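Products > Teaching tools > Hand-held grippers > Kovetti G3

Kovetti G3 hand-held demonstration gripper

The Kovetti G3 is a gripper which you hold in your own hand for showing a task to a robot. You close the two fingers with the handle, and the camera on the tool records what the fingers do. No robot arm is needed during the recording.

We made it at Starnbridge for people who record in normal homes. Clothes and bedding are the most usual request, so the fingers are long and can take a fold of cloth without pushing the rest away.

In the box: gripper, camera mount, charging cable, 3 pairs of finger pads.
Weight: 452 g
Recordings stored on the tool: up to 1000
Delivery from Fondarport: included

Before the first recording, please open and close the fingers fully once.

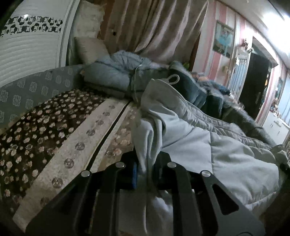
For soft items we advise to close slowly and to keep the wrist steady until the cloth is lifted. Quick movements can be recorded also, but they are more difficult for the robot to repeat.

Comments

Duygu Duman: Can I use it with the left hand?

Valter Isaksson (Starnbridge): Yes, the handle is the same on both sides.

Jhair Londoño: We do trousers and towels with ours. Pads are good, I would like a longer cable.

Related items
Kovetti finger pads, soft
Kaplan wrist strap
Kovetti G3 carrying case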